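Laundry Room Improvement, Mudimham House
Progress report to the Clarura Fund
Prepared by: Trí Ung, facilities
Date: 26/08/2020

1. Purpose of this report

This report covers work on the shared laundry room at Mudimham House during August. It sets out what has been completed under the grant, what it has cost and what is still to be done. It follows the headings agreed in the award letter.

2. Background

The grant was made to replace the laundry equipment on the ground floor and to put in place a simple system for handling residents' washing. The house has 30 residents. Before the award, washing was brought down in bags and left wherever there was space, and items were regularly mixed up or lost. The old machine had been repaired several times and parts were no longer stocked.

Three suppliers were asked to quote. Nghiêm Appliances was selected on price, delivery date and the length of the service agreement. Hudura supplied the remaining small items, including the name tags and the wall chart.

3. Work completed

The old machine was disconnected and removed. The water supply valve was replaced at the same time, as it would not close fully. The waste pipe was re-sealed and the floor was checked for level before the new machine was brought in. A front-loading model was chosen so that staff can load and empty it from a seated position if needed.

The new machine was connected and run empty on a hot programme, then on two short programmes with a part load. No leaks were found at the supply hose or the waste connection. Movement during the spin was slight and was corrected by adjusting one foot.

Equipment and baskets:
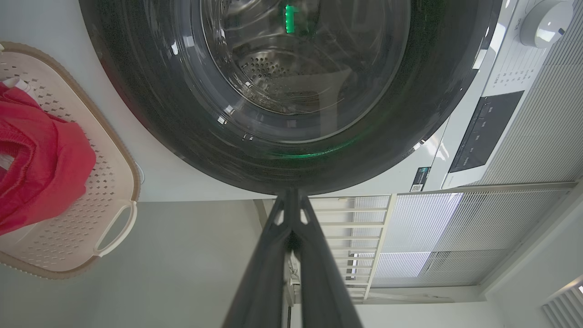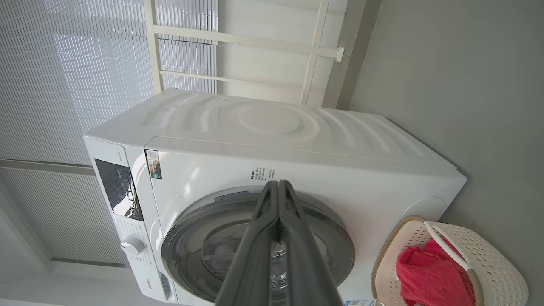
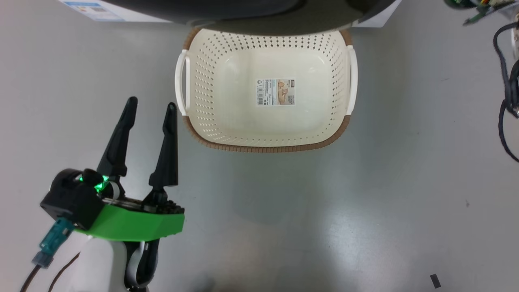

Handling of washing between the bedrooms and the machine took up more staff time than any other part of the old routine, and the change of container was intended to deal with this. Bags have been withdrawn. Each load is now carried down in an open plastic basket and stays in that basket until it goes into the drum. Baskets with perforated sides were specified so that damp items get some air while they wait. The third picture shows the pattern of small holes in the side walls, the solid base and the white loop handle on each short side. Staff asked for handles of this sort after trying a tub with moulded grips, which they found hard to hold when full. The product label on the base will be peeled off when the basket is given its room tag. A total of 12 baskets has been ordered under this heading.

The order of work for staff is now as follows. Coloured items are washed separately from whites. Pockets are checked at the machine, before loading. The programme is set with the selector knob and the start time is written on the wall chart. When the programme ends, the load goes back into the same basket and the basket goes to the drying area. The door is left ajar between loads.

The standard programme in use takes 60 minutes. This allows the planned number of loads to be finished within the day shift, with a margin for bedding.

4. Spending

Spending to date is 2377 pounds. This covers the machine, delivery and connection, removal of the old machine, the supply valve and the first part of the basket order. Staff time has been met by the house and is not charged to the grant. The valve was not in the original budget and has been paid for from the contingency line. No other lines have been exceeded.

5. Problems and delays

Delivery of the machine was moved back once by the supplier. During the gap, washing was sent out to a local launderette at the expense of the house.

Part of the basket order is still outstanding. Until it arrives, some residents on the upper floor are sharing, and washing for these rooms is done on separate shifts to avoid mixing.

The name tags supplied first did not hold when wet. Hudura has agreed to exchange them for a sewn type at no extra cost.

One filter blockage was recorded, caused by a coin. The instruction to check pockets has been repeated to all staff and added to the wall chart.

6. Remaining work

Receive and tag the outstanding baskets. Fit a shelf for detergent at a height agreed with staff. Complete the second round of staff instruction, covering filter cleaning and care of the door seal. Obtain the signed service agreement from Nghiêm Appliances and send a copy to the Fund.

A record of loads, faults and lost items is being kept from the first day of use and will be attached to the final report. No change to the agreed end date is requested.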